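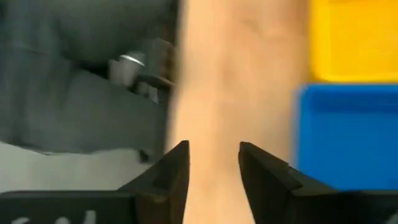 Photo: Annick Hervieu

Home | Services | News | Contact

Nutwood Dental adds evening hours for night guard fittings

26 April 2026
By Rosine Ferrand

Nutwood Dental will open two evenings a week for patients who grind their teeth and need a night guard. The practice tried late hours in February and saw 105 patients.

A first visit takes 30 minutes and covers a bite check and a scan. The finished guard is picked up at a second visit — no appointment needed.

"Most of these patients work days and kept putting it off," said Dr. Arash Amini, who runs the practice on Rilard Street.

The fitting costs $90 for registered patients. The guard is billed separately. Children under 12 are not eligible.

Contact: Corentin Charpentier, Nutwood Dental press desk
© Nutwood Dental | Back to top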